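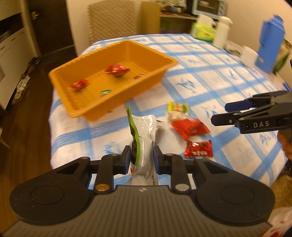
I buy used records by the crate, and every one gets the same going-over before it goes anywhere near my turntable. Worn vinyl won't hurt you, but grit and a bad warp can wreck a stylus, and mine wasn't cheap! I work on the kitchen table with a cloth down, the white one with the blue checked grid and the little leafy bits on it, and I shake it outside between batches. My last lot was 26 LPs from a shop in Hurngate, mostly folk and soft rock, and this is the list I used.

Record check, 14 January 2021

1. Sleeve and spine. OK. Two split seams, taped from the inside.

2. Mold smell. One fail (a live double album, sob). It's in the garage in a bag.

3. Inner sleeves. Replaced the lot. I like the Tamton ones with the soft lining.

4. Warp. Set it spinning, get down to eye level and watch the edge. One dips so badly the arm hops, so no playing that one.

5. Scratches. Tilt under a lamp. If my fingernail catches, it fails. Three fails, all side one, all the hit single. Figures.

6. Center hole. OK. One was tight, and I left it alone.

7. Stylus. Brushed back to front. I've put around 200 hours on this one, so a new one goes on the list for November.

8. Tracking weight. Checked with the Rendel gauge. OK.

9. Shelf. Still screwed to the wall. Records are HEAVY, please check yours.

Recheck the warped one after 12 days under the flat boards.

Share (30) | 12 comments

Search this site... Go

Contact | © Lok-yiu Kwok | Back to top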